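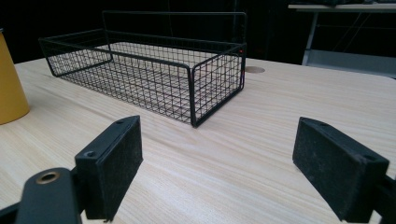

A club that wants to teach a robot to put things away has to begin with demonstrations. A demonstration is one complete performance of a task by a person, recorded so that a program can learn from it later. The tasks in this chapter use ordinary household objects, and the first of them is a black wire basket with a tall handle, set at an angle on a wooden tabletop. A basket like this makes a good first object for students. It has a large opening, its rim is easy to find by eye, and the handle on one long side means that an object can't be brought in from every direction with equal ease. Before reading on, decide which side you would come in from, and write your answer in your notebook. 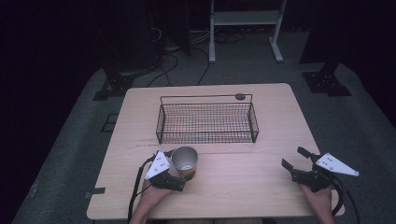 CHAPTER 6: COLLECTING DEMONSTRATIONS BY HAND

What you will learn in this chapter
How to plan a task that two hands can perform
How to divide the work within a team
How to decide which demonstrations to keep
How to write a task sheet that another team can follow

Words to know
demonstration, episode, start position, task sheet, discard rule

6.1 The Braranden Club

The examples in this chapter come from the robotics club at Braranden, a school club coached by Edeltraud Harms. In January the club set itself a goal of 2,000 demonstrations for its entry in the Trurnar student competition. The members named the project Bison. They split into teams, and each team was given one task and one table.

The first week went badly. The teams recorded 143 demonstrations and kept 40 of them. Most of the rest were discarded for the same reason: the person holding the grippers had started before the objects were in their start positions. Harms did not change the task. She asked each team to write a task sheet and to read it aloud before every session - a slow habit at first, but the members soon knew the sheets by heart.

6.2 One Task, Two Hands

In a two-handed task, the operator holds a gripper in each hand. One hand may do most of the work while the other waits, holds something steady, or takes over partway through. New operators often forget the waiting hand and let it drift in front of the object. Your task sheet should say where each hand begins and where it should be when the episode ends.

Suppose the task is to move a cup into a basket. The left gripper starts beside the cup, and the right gripper starts open on the other side of the table. Write down which gripper closes first, which part of the cup it should hold, and how the cup should stand or lie when it is released. If the cup may land on its side, say so. Two operators who read the same sheet should produce episodes that look much alike, though never exactly alike.

Activity 6A

Work in teams of three. One member is the operator, one sets the objects in place, and one keeps the log. Choose a container and one object that fits inside it. Write a task sheet of no more than half a page, then trade sheets with another team and perform their task exactly as written. Mark every place where you had to guess. Return the sheet, revise your own, and keep both versions for Section 6.4, where the Grajales team's sheets are printed in full.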